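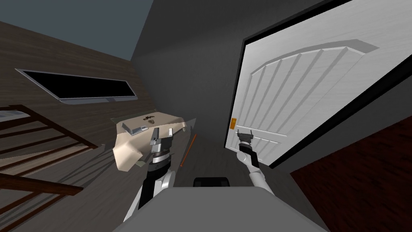

Rendered view: a gripper on the lever handle of a white paneled door.

Widura Press Memoirs

A catalog and text index of memoirs, house histories and collected columns by people who worked at newspapers and magazines. Version dated 20 February 2026.

Contents

The set covers 372 books. Each has one row in books.csv with title, author, publisher, year of first edition, language, page count and the paper or magazine the book is mainly concerned with. A second file, chapters.csv, holds 1,663 chapter titles with a one-line summary for each. Summaries were written by hand by Marjan Shahbazi and Triin Sakalauskas, working from library copies.

The full text of the books is not included. Almost all of them are still under copyright, and we have not asked for permission to share more than titles and our own notes.

How books were chosen

A book qualifies if the author spent at least two years on staff at the publication, or if it was commissioned by the publication as its own history. Novels set in newsrooms are out, even the thinly disguised ones. Collections of columns are in only when they carry a new introduction or linking text by the author.

The first list came from Hannelore Fuchs's reading notes, kept over many years as a book reviewer. It leaned heavily toward editors. Lai-ching Lai later added 484 candidates from printers' and photographers' union libraries, most of which were too short or never formally published.

Fields that need care

The year field is the first edition, even where we only saw a reprint. Page counts come from the copy in hand, so the two may not belong together.

The role field gives the job the author held longest. An author who was a reporter for 20 years and editor for one is listed as a reporter.

Names of papers follow the masthead at the time of the events described. Use papers.csv to join earlier and later names – the Hadatero Courier, for one, appears under three.

Known gaps

Books in English and German are overrepresented. Books published by the author are thin before the 1990s. Thirteen rows have no page count. Chapter summaries are missing for books without a table of contents.

License and contact

Tables and summaries are free to reuse with credit to Widura. Corrections go to Pui-shan Hung, who keeps the change log. Please give the row ID and the edition you checked.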